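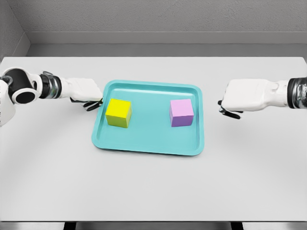
New preprint went up this morning, so I'll do the usual thread. It's about two-handed tray lifting in simulation, and about one small change to how we train the policy. Work with Petrică Căpraru and Sânziana Ursu. 1/

The task is easy to say. Two arms, one tray, two cubes on the tray. Lift the tray, keep it level, don't let the cubes slide into the rim. Each arm has its own hand and has to take its own side. 2/

People sometimes ask why we put cubes on it at all. An empty tray lets a bad policy get away with a lot. You can tilt it, twist it, yank one side up first, and the score still says the tray got lifted. With loose cubes on board you pay for all of that. 3/

The trouble we kept having was timing. A policy trained on both arms together learns a rhythm from the demonstrations. If one hand reaches the rim a bit late, the other one carries on regardless, and the tray goes up on one side. 4/

We spent most of March trying to fix this with more demonstrations. It helped a little and then stopped helping. Sânziana went through the failures one by one and nearly all of them began before the lift, while the hands were still closing in on the rim. 5/

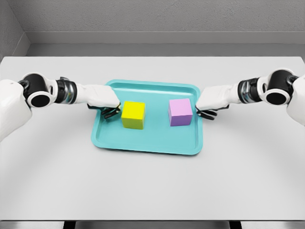

So the method works on that stretch only. We call it Gremine. Each arm gets a small extra output, a number between zero and one, that says how ready it is to lift. Neither arm may start going up until both numbers pass a threshold. 6/

The readiness number isn't labelled by hand. We take each demonstration, find the moment the tray leaves the table, and work backwards from there. Contact on that side plus low hand speed counts as ready. Everything else counts as not ready. 7/

If one arm is ready and the other isn't, the ready one holds its pose. That's all it does. We tried letting it make small corrections while waiting and it was worse, as it tended to push the tray towards the other hand. 8/

Numbers. We trained on 70 demonstrations. The baseline is the same network with the same data and no readiness output. Out of every hundred test lifts, the baseline lost a cube against the rim or failed to lift in 18. With Gremine that went down to 2. 9/

Those are for trays starting near the middle of the table. When we rotate the tray at the start by more than it was ever rotated in training, Gremine fails in 13 out of a hundred. The baseline is worse there too, but I wouldn't call 13 solved. Table and breakdown are in section five. 10/

What the rotated failures look like: one hand never reports ready, the other holds, and the episode runs out of time. I prefer that to a dropped tray, but it still counts as a failure in our tables and we count it as one. 11/

Things we haven't done. It's all simulation, no real hardware. One tray shape, one table height. The cubes all have the same mass. Friction is randomised between runs, mass isn't, and a reviewer will certainly ask about that. 12/

The threshold matters less than I expected. Anything in the upper half of the range gives much the same result. Set it too low and you are back to the baseline. Set it very high and the arms stand there waiting for each other. 13/

One practical note if you want to try it: normalise hand speed per arm. Our first version used one scale for both and the left arm was nearly always "ready" early. Petrică lost a week to that – the plots looked fine until he split them by side. 14/

Code is in the Vurnel repo under the bimanual folder, with the demonstrations and the configs for both the baseline and our version. The training script expects a single GPU. If the replay tool complains about versions, use the pinned requirements file and not the newest packages. 15/

Thanks to Paweena Paisan for reading two drafts and asking us to drop a figure that made no sense, and to Relu Gavrilă for keeping the cluster up. Next we're adding a version with uneven loads, starting with one heavy cube and one light one. Questions welcome, I'll answer this evening. 16/16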